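Movside swap shop to open every month after busy spring trial

The swap shop that filled Movside's old library hall this spring is here to stay! After a trial run in April that went far better than anyone dared hope, the hall will open its doors once a month for people to bring what they don't use and take home what they do.

The idea is as simple as it sounds. You bring clean clothes, bags, umbrellas, scarves or small things for the home, you hand them over at the front table, and then you have a good look through what other people have brought. No money changes hands and there are no tokens to keep track of. If you turn up with nothing at all you can still take something away, and plenty of people did just that in the spring.

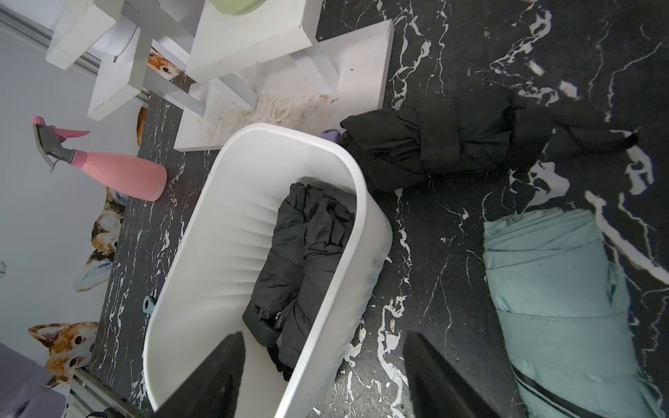

The trial was planned as a single afternoon and ended up running for 9 days, with 3,000 items finding new homes in that time. Coats went first, which was a bit of a surprise in April, and school uniform was not far behind. By the last day there was barely a pair of children's shoes left in the building, and the rail of party dresses had been emptied and refilled so often that the team gave up keeping it in size order.

What made it such a pleasure was how long people stayed. Neighbours who had only ever nodded to each other at the bus stop were holding up jumpers and asking for a second opinion, and the tea urn hardly had a rest. One visitor came in for a raincoat and left with two cookbooks, a lamp and an invitation to join the Esura Lane walking group – and still no raincoat! 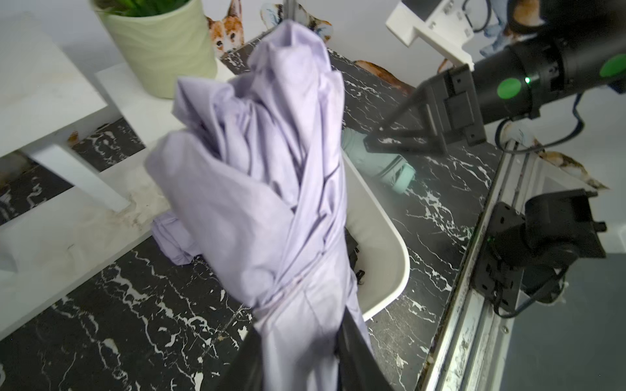

MOVSIDE, June 16, 2022

The monthly sessions will be run by Brimarar, the local reuse group behind the trial, with washing and drying of donated clothes taken on by the Abubakar launderette on Esura Lane. The launderette has offered four free loads for every session, so anything that arrives a little musty from the loft can be freshened up before it goes out on the rails. Please still wash things at home if you can, as four loads go quickly.

Brimarar is also adding a mending corner, and this is the part we are most excited about. There will be two sewing machines, a big tin of buttons and someone on hand to show you how to sew on a patch or take up a hem. Bring your own thread if you need an exact match. Zips are welcome too, though they take longer and you may be asked to leave the garment and pick it up the next month.

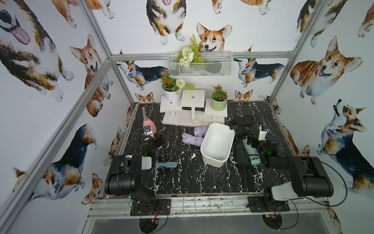 Children get a better deal this time round as well. In the spring they had one rug and a box of jigsaws, most of them with pieces missing, so the little room behind the stage is being turned into a proper play and book-swap room. The group has asked families to vote on how it should be decorated, and animals are well ahead. Something along the lines of the watercolour corgi wallpaper, with its dogs sitting, standing and stretched out on their sides, would suit the room down to the ground, and it would certainly beat the present beige. Votes can be dropped in the box by the hall door. Picture books, board books and comics are all wanted for the shelves, and a bit of scribble inside the cover won't put anybody off.

There are 17 places for stalls along the side wall, free to any club or group in Movside that would like to show what it does. The walking group and the allotment society have already put their names down, and the allotment people are promising spare tomato plants.

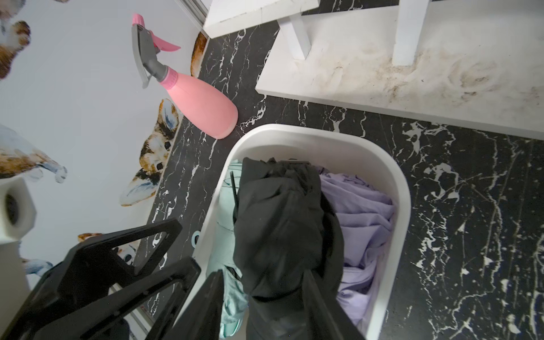 A few things can't be taken, mostly for reasons of space. Large furniture, mattresses, car seats and cycle helmets should stay at home, and so should anything electrical without its plug. Duvets are fine if they are bagged. Anything not chosen after two sessions will be passed on to the rag collection, so hardly a sock goes to waste.

Doors open at ten and close at four, with the side entrance step-free. Bring a sturdy bag or two, and come hungry – the cake table is coming back.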